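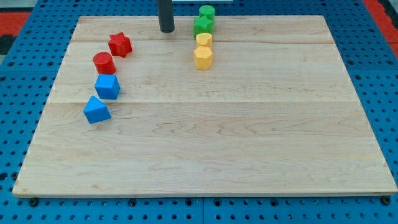 Light maple on the blue table.

September, 11:40 pm
by Ilari

Today I finally moved the newsletter sign-up form to the new server. I wanted to do it in the morning, but the old form plugin did not let me export everything in one file, so I had to take the contacts in parts. There were 794 addresses in total. After I removed the doubles and the ones which bounce every month, 211 were gone. It hurts a little to see the list so small, but I prefer a clean list.

The confirmation mail made the most trouble. In my own inbox it looked fine, and in the Tadell webmail the button was missing. I changed the template four times before I found one unclosed quote in the style part. After this I ate cold soup and was angry at myself for maybe ten minutes.

Yeh hosting answered my ticket after 26 hours. They say the sending limit is per hour and I should put a pause between batches. OK, I will try 29 mails per batch – slow, but I am not in a hurry.

Tomorrow: write the text for the Ritelville issue, check the unsubscribe link again, pay for the domain.

3 comments | 5 shares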